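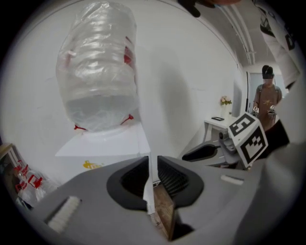 Piltbridge says the roof will be finished by the end of September and that the delay is down to the slate. We would like to believe it, but the same was said of the scaffold, and before that of the drawings.

Clanum Mill, restoration works
Report to the grant office, 15/01/2022

Roof. The north slope is stripped and under cover. Of the 13 trusses, 8 have been repaired and signed off by the engineer. The contractor's own summary calls the roof "substantially advanced", which is a generous reading. No slate has been laid. The supplier, Kotian, has confirmed an order but not a delivery date, and until we see one we are treating the September finish as a hope.

Masonry. Repointing of the river wall stopped for frost and has not restarted. Almost 200 square feet of the work already done was in a mortar harder than the one specified. Piltbridge maintains it will weather in. Our conservation adviser disagrees, and so do we – it is to be raked out and redone at the contractor's cost. They have accepted this by phone. We have asked for it in writing.

Windows. Two sample sashes came back from the Curkuvari workshop. The joinery is good. The glass is too flat for the building, and the putty lines are wider than on the originals. We have approved the frames only.

Services. Cable routes are agreed on the ground floor. Upstairs, the plan still shows a heating pipe passing through a beam that is listed as untouched. This was raised at the last two site meetings and the drawing has been reissued both times with the pipe in the same place.

Money. Spending is under budget, mostly for the wrong reason: work not done has not been billed. We do not regard this as a saving and ask that the next payment be tied to slate on site – not slate on order.

Still open: the bat survey, the lift pit depth, the color of the lime wash.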